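How Milk Becomes Cheese

Reading time: 4 minutes

Cheese is one of the oldest foods that people make. It begins as milk, which is a liquid, and ends as something that can be sliced, grated, crumbled or spread. The Clullix Dairy Learning Center has prepared this guide for young readers who would like to know how the change takes place.

Where does the milk come from?

Most cheese in the United States is made from the milk of cows. Goats and sheep also give milk that makes very good cheese, and in some countries people use the milk of water buffalo. Each kind of milk has its own taste. Goat milk is a little sharp. Sheep milk is rich and has more fat in it, so it makes a creamy cheese.

At the Montes dairy, one vat holds 700 gallons of milk. A vat is a very large tub with smooth metal sides. Before any cheese is made, the milk is tested to be sure that it is clean and safe. Much of it is then heated for a short time to destroy harmful germs. This is called pasteurizing.

Helpful bacteria

Bacteria are living things so small that you need a microscope to see them. Some can make people sick, but many are useful. Cheese makers add useful bacteria to warm milk. The bacteria feed on the sugar in the milk, which is called lactose, and turn it into lactic acid. The acid gives the milk a slightly sour taste and helps it to thicken.

Curds and whey

Next, the cheese maker stirs in rennet. Rennet contains an enzyme, a substance that makes a certain change happen quickly. It causes the proteins in the milk to join together. After a while the milk is no longer runny. It has set into a soft, wobbly solid, much like custard.

The solid is cut with long, thin blades into small pieces called curds. As the curds are cut, a pale, watery liquid runs out of them. This liquid is whey. Small curds lose more whey and make a harder cheese. Large curds keep more whey and make a softer one.
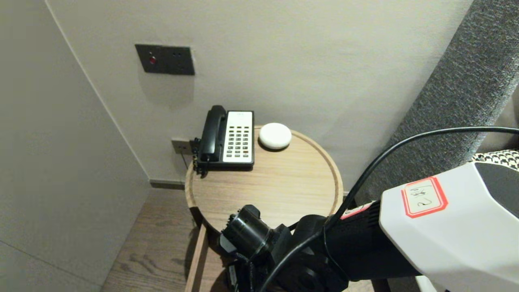 Whey is not wasted. It can be used to make ricotta, which is a soft white cheese, and it can also be dried into a powder and added to other foods. Some farms feed it to their pigs.

Salting and pressing

Salt is added to nearly every cheese. It improves the taste, draws out more water and helps the cheese to keep for longer. Some cheeses are mixed with dry salt. Others are placed in a bath of salty water called brine.

The curds for a hard cheese are then packed into a mold, and a heavy weight is set on top. The mold gives the cheese its shape, which may be a wheel, a block or a small drum. A wheel of Pliletti, the firm cheese made at Montes, is pressed overnight and weighs 6 pounds.

Waiting for flavor

Some cheeses, such as cottage cheese, are ready to eat right away. Others must rest in a cool room. This resting time is known as aging or ripening. During these weeks or months, bacteria and enzymes continue to work inside the cheese. The flavor grows stronger, and many cheeses become drier and firmer.

A wheel of Pliletti placed on the shelf in May will not be sold until winter. While it ages, workers turn it over often so that it dries evenly. The aging room has space for 811 wheels.

Some cheeses need mold to ripen. The blue lines in blue cheese are a safe kind of mold, added on purpose. Mold that grows on food in your refrigerator may not be safe, and you should always show it to an adult before you eat.

Words to remember

Brine: water with a large amount of salt in it.
Curds: the solid pieces that form when milk sets.
Lactose: the natural sugar in milk.
Rennet: the substance that makes milk set.
Whey: the liquid that runs out of the curds.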